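Fruit storage on a short bench: notes after one winter

Filed under: Kitchen, Small fixes

The kitchen in the Fangate flat has one continuous run of bench, and for most of the year half of it was taken up by food that didn't have a proper place. I started sorting this out in June and have changed the arrangement several times since. What follows is mostly for my own reference, but a few people asked about the bowl after the last post, so it goes up here.

The starting point was a wide flat platter I bought when I lived on Dobson Street. It looked fine and worked badly. A platter spreads fruit into a single layer, which is good for airflow and poor for bench space. Round fruit also rolls. Every time I pulled the kettle forward, something went over the edge and behind the toaster, and I would find it by smell.

The second version was a two-tier wire stand from Piden. It had a small footprint and let plenty of air through. The wire was the problem. The gauge was thin and the spacing was wide, so anything soft ended up with a grid pressed into its underside. Pears were the worst. Lining each tier with a folded tea towel fixed the marks but held moisture against the fruit, and the bottom tier was then too shallow to reach into without scraping my knuckles. I gave it five weeks and moved it to the laundry, where it now holds pegs and does that very well.

The third version is a plain plastic bowl. I had resisted plastic for no good reason. It weighs almost nothing, it can be lifted with one hand when the bench needs wiping, and a solid wall doesn't mark the fruit. The trade-off is airflow, so it can't be filled to the brim and forgotten.

Rules I have settled on:

Avocados go in the bowl until they give slightly near the stem end, then into the fridge door. Left in the bowl past that point, they have a day at best in summer and two or three in winter.

Bananas never go in the bowl. They hang from a hook under the shelf. They give off enough ethylene to push everything else along, and I would sooner control that myself. If I want an avocado ready for the weekend, I put it in a paper bag with a banana overnight and check it at breakfast.

Pomegranates can sit out for a week or more in a cool kitchen. The skin dries and goes leathery before the inside suffers. After that they go in the crisper, where they keep for a good deal longer.

Grapes should go straight to the fridge, unwashed, in the bag they came in. They come out shortly before eating. I rinse only what will be eaten, as water left around the stems brings on mould.

Citrus has its own shelf. One bad lemon will spread blue-green mould to whatever it touches, and I don't want it touching anything expensive.

I keep the bowl to one compact group, larger pieces low and towards the front, nothing stacked more than two deep. This makes it easy to see what's there and to turn each piece over without unpacking the lot. Checking takes 15 seconds and I do it while the kettle boils. 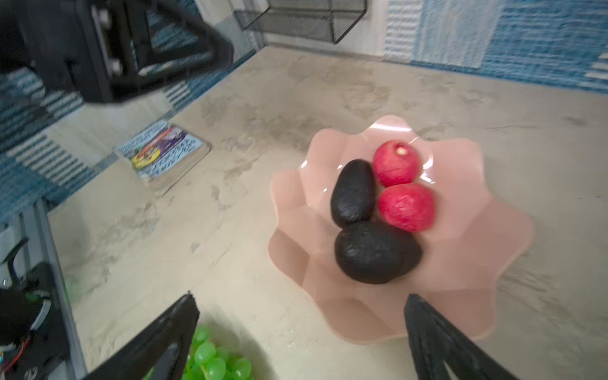 Current setup: the pink bowl with avocados and red fruit, grapes on the bench.

The wavy rim was not a selling point when I bought it, but it's useful. There is always a lobe to get a finger under, whichever way the bowl is facing. The only drawback is cleaning. Dust collects in the folds and a flat cloth doesn't reach, so I use an old bottle brush and warm water with a drop of dish soap.

A note on the bench surface, as it affects all of this. The mottled beige pattern hides crumbs and dried juice extremely well – too well. A sticky patch can sit there for days without being seen. I now wipe under the bowl whenever I lift it, whether or not it looks dirty, and check by running a palm across the surface. Vinegar is fine on mine, but I would test a corner first on anything that might be real stone.

Next on the list is the onion and potato problem. They currently share a cupboard and shouldn't. The hardware shop at Grurnuvside has a narrow pull-out rack that might fit beside the oven, where the gap is 100 mm wide at the floor and slightly less at the top. I need to measure it again with the skirting off before I spend any money.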